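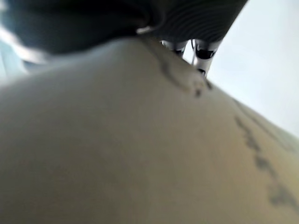
## Lulturine hand on a home-built arm: review after one summer

Reviewed: Lulturine hand kit, right-hand version, with the standard wrist segment and cuff. Bought from Clakavgate for $2,452 before tax. Mounted at the Flindirbridge shared workshop on an arm that Reinaldo Assunção and I have been building in the evenings. We paid full price.

### What you get

The hand ships in three sections: the hand body with its ribbed dark gray back, the black cuff, and the silver wrist segment. The white finger joints come assembled. The black fingertips are packed separately and press on. Two spare tips are included, along with a cable set, a bag of screws and a short printed manual. The full manual is a download. It was last revised before the current wrist segment came out, and the cable diagram on the wiring page still shows the old connector.

You supply the arm, the power supply and the mounting plate. Our plate is 6 mm aluminum, drilled by hand on the workshop's press. The bolt circle in the manual is correct.

### Assembly

Mounting took two evenings. Most of the second went into cable routing. The supplied loom is long enough to reach the controller with the arm folded, and too short with the arm extended. We made an extension and clamped it at the elbow. Anyone building a full-length arm should order the longer loom at the start.

The cuff screws are the weak point in the assembly. They thread into plastic, and one of ours turned freely on the second fitting. We replaced it with the next size up. Clakavgate sent a new cuff on request and did not ask for the old one.

### Control

We drive it with Tarar, which supports the hand without a custom driver. Position commands work as documented. Force readings are available but drift during a long session, and the zeroing routine requires the hand to be open and unloaded. We zero before each run.

Reinaldo wrote a small script that closes the fingers in sequence, waits, opens them and logs any joint that fails to reach its target. Over 315 cycles on soft and rigid objects, 309 completed with no fault. Four of the remaining six were logged against the same finger, and tightening its joint screw stopped them. The other two were communication timeouts on our side.

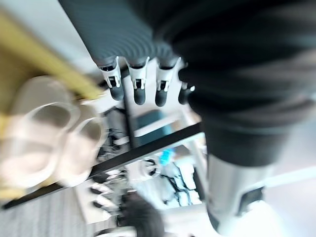

*Hand with the fingers pointing down: white joint segments, black tips, black cuff and silver wrist segment.*

### In use

Fingertip grip is good on matte surfaces and poor on glossy ones. The tips are a firm compound and have little give. On curved objects wider than the palm, contact is limited to the end of each tip, and the object tends to roll before the other fingers arrive. Slowing the close to half speed helps. A softer tip would help more, but Lulturine does not sell one.

The joint segments have open slots. They make inspection easy and let dust in. We blow them out after any session near the sander.

Noise is acceptable. A single finger is quiet at any speed. A full close at maximum speed is loud enough to interrupt a conversation at the next bench.

Cable strain deserves attention. With the wrist rotated past its midpoint, our loom pulled against the cuff until we added a second clamp 100 mm farther back. The manual mentions one clamp only.

### Faults so far

- One stripped cuff screw hole, cuff replaced.
- One loose joint screw, retightened.
- Force zero drifts in long sessions. No fix at the time of writing.
- Wiring page in the manual does not match the wrist connector.

### Who should buy it

At this price the hand makes sense for a builder who already has a working arm and wants individually driven fingers. For plain pick-and-place work, a two-jaw gripper costs much less and will be easier to keep running. Beginners should also budget for the extension loom and a spare cuff.

We are keeping ours. A firmware update is listed for September, and I will rerun the cycle log with the same script once it is installed.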